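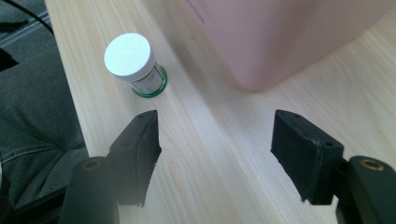 Selon Bogdan Coman, un bureau ne se range pas, il se vide, et tout ce qu'on y remet après doit demander la permission. La phrase a beaucoup circulé parmi les élèves de notre cours, et plusieurs la citent encore quand ils reviennent nous voir. Elle est un peu sévère à mon goût. Elle a quand même le mérite de poser la question par laquelle commence ce chapitre : qu'est-ce qui a le droit de rester sur un plan de travail, et qui en décide ?

Chapitre 4
Le plan de travail et les petits contenants

4.1 Ce que l'on étudie dans ce chapitre

Dans les trois premiers chapitres, nous avons parlé des meubles fermés : l'armoire, la commode, le placard de couloir. Le bureau pose un problème différent. Il n'a pas de porte. Tout ce qui s'y trouve est vu par la personne qui travaille, par celle qui passe, par celle qui nettoie. Un tiroir mal rangé peut attendre des années, alors qu'une surface mal rangée gêne dès le matin.

Nous appelons plan de travail toute surface horizontale, à hauteur de la main, sur laquelle une personne assise ou debout exécute une tâche. Le bureau en est le cas le plus simple. L'établi, la paillasse de la cuisine et le comptoir d'accueil suivent les mêmes règles, avec des différences que nous verrons au chapitre 6.

Nous appelons petit contenant un pot, un flacon, un tube ou une boîte que l'on peut saisir et fermer d'une seule main. Un petit pot cylindrique à couvercle blanc, pas plus grand qu'un flacon de comprimés, entre dans cette définition. Un bac de rangement n'y entre pas, et nous le nommerons contenant d'accueil, parce que sa fonction ordinaire est d'en recevoir d'autres.

À la fin du chapitre, l'élève doit savoir :
- délimiter les zones d'un plan de travail ;
- choisir la place d'un petit contenant selon la fréquence de son usage ;
- lire et rédiger une étiquette ;
- rendre une surface libre sans perdre aucun objet.

4.2 Un cas pour commencer : le bureau d'Isell

Adelmo Galli tenait la comptabilité de l'atelier Zanetti, à Isell. Son bureau mesurait 226 centimètres de long, ce qui est beaucoup pour un homme seul. Il aurait dû avoir de la place. Or, au mois de juin, quand il nous a invités à regarder sa façon de travailler, il écrivait sur ses genoux.

La cause n'était pas le papier, comme on pourrait le croire. Les dossiers étaient bien tenus, dans un meuble derrière lui. La surface était occupée par des petits contenants : trombones, punaises, pastilles pour la gorge, encre à tampon, élastiques, graines de basilic qu'il voulait semer au printemps. Chacun prenait très peu de place. Mais autour de chacun il y avait un vide que la main n'osait plus utiliser, par crainte de renverser.

C'est ce vide que nous appelons l'auréole. Un pot de quatre centimètres de diamètre n'occupe pas quatre centimètres de bureau. Il en occupe facilement dix ou douze, si l'on compte l'espace que le coude et la manche évitent. La hauteur y joue aussi un rôle : un pot haut et étroit a une auréole plus large qu'un pot bas, à diamètre égal, car on sait qu'il tombe et qu'il roule.

Galli a d'abord proposé d'acheter un bureau plus grand. Nous lui avons demandé d'attendre deux semaines et d'appliquer la méthode des zones, qui suit.

4.3 Les trois zones

Asseyez-vous à votre place habituelle, le dos contre le dossier. Posez les avant-bras sur la surface et faites-les glisser vers l'extérieur, comme des essuie-glaces. L'espace balayé est la zone de main. Tendez ensuite les bras sans décoller le dos. L'espace ajouté est la zone de bras. Tout le reste, c'est-à-dire ce qui oblige à se pencher ou à se lever, est la zone de fond.

La zone de main reste libre quand on ne travaille pas. On n'y laisse rien, même pour la nuit. Dans notre cours, cette règle est la plus discutée et la moins respectée, et je reconnais que je l'enfreins moi-même avec mes lunettes.

La zone de bras reçoit les objets utilisés plusieurs fois par jour. Un petit contenant peut y demeurer, debout, couvercle fermé, à condition de ne pas être seul au milieu. Il faut l'adosser à quelque chose : un mur, un rebord, le flanc d'un bac. Adossé, il perd la moitié de son auréole.

La zone de fond reçoit les contenants d'accueil. Un bac posé sur le bureau lui-même n'est pas interdit, bien que certains manuels le disent. Il est acceptable si la surface est assez profonde et si la personne peut voir par-dessus. Au-dessous de 50 centimètres de profondeur, il vaut mieux le placer ailleurs, sur une tablette ou sous le bureau.

Reste le bord. Un bureau a des bords d'où les objets peuvent tomber, et il faut les traiter comme une quatrième zone, très étroite, où rien de cylindrique ne doit être posé. On mesure une largeur de main depuis le bord et on s'y tient.

4.4 La couleur et l'étiquette

Un objet petit sur une surface claire se perd avec une facilité étonnante, surtout si la lumière vient d'une fenêtre et fait un reflet sur le bois verni. Un couvercle blanc sur un bois blond, vu de loin et à contre-jour, se confond presque avec la table. Il suffit alors d'un élément de couleur vive pour que l'œil le retrouve. Un anneau vert à la base d'un pot remplit très bien cet office. Une pastille adhésive sur le couvercle le remplit aussi.

Sandro Donati, qui a relu ce chapitre, m'a fait remarquer que la couleur doit être placée là où elle sera vue. Sur une étagère haute, on voit la base et le flanc. Sur un bureau, on voit surtout le dessus. Dans un bac profond, on ne voit que le couvercle. Un même pot peut donc demander deux marques s'il voyage entre deux places.

L'étiquette imprimée du fabricant ne suffit pas toujours. Ses caractères sont souvent trop petits pour être lus à bout de bras. Nous recommandons d'ajouter une étiquette de rangement, qui ne remplace pas la première et surtout ne la cache pas. Pour les médicaments et les produits d'entretien, l'étiquette d'origine doit rester entièrement lisible, et le contenu ne doit jamais être versé dans un autre récipient.

L'étiquette de rangement porte deux mentions : ce que contient le pot, et où il habite. La seconde est presque toujours oubliée. Écrire « punaises » aide la personne qui cherche des punaises. Écrire « punaises, bac rose » aide en plus celle qui a trouvé le pot sous un fauteuil et qui ne sait pas où le rendre.

4.5 Vider la surface : la méthode de Sundulby

Cette méthode nous vient de l'école professionnelle de Sundulby, où Horácio Leitão l'a enseignée longtemps. Elle se fait en une fois et demande 40 minutes pour un bureau ordinaire.

Étendez un drap au sol, à côté du bureau. Transportez-y tous les objets, sans les trier. Essuyez la surface avec un chiffon à peine humide, en suivant les veines du bois, puis avec un chiffon sec. Asseyez-vous et tracez les zones avec du ruban de papier, que vous enlèverez à la fin.

Prenez maintenant les objets un par un. Pour chacun, on répond à une seule question : quand l'ai-je utilisé pour la dernière fois ? Si c'est aujourd'hui ou hier, il va dans la zone de bras. Si c'est dans le mois, il va dans un contenant d'accueil. Plus ancien, il quitte le bureau. Il ne s'agit pas encore de jeter : cette décision appartient au chapitre 5, et Leitão insistait beaucoup pour qu'on ne mélange pas les deux travaux.

Les petits contenants passent en dernier. Ouvrez chacun d'eux avant de le placer. Un pot dont l'étiquette dit une chose et dont l'intérieur en montre une autre est plus fréquent qu'on ne le pense. Chez Galli, le pot des élastiques contenait des timbres.

Aldo Gentile a appliqué la méthode aux bureaux de la mairie de Setumcombe. Il a relevé 865 objets sur l'ensemble des surfaces, chiffre qui a fait rire ses collègues avant de les inquiéter. Son relevé est reproduit en annexe et nous l'utiliserons pour les exercices de classement.

4.6 Vocabulaire du chapitre

Auréole : espace que la main évite autour d'un objet posé.
Contenant d'accueil : bac, boîte ou panier destiné à recevoir des contenants plus petits.
Étiquette de rangement : étiquette ajoutée par l'utilisateur, indiquant le contenu et la place.
Zone de main, zone de bras, zone de fond : voir 4.3.

4.7 Travail préparatoire

Avant de lire la suite, choisissez un plan de travail que vous utilisez chaque jour. Ne le rangez pas. Dessinez-le vu de dessus, à l'échelle d'un dixième, avec les objets à leur place réelle. Tracez autour de chaque petit contenant son auréole, telle que vous la ressentez, puis hachurez ce qui reste. Gardez ce dessin : il servira de point de départ à la section 4.8, où nous comparerons la surface mesurée et la surface utile.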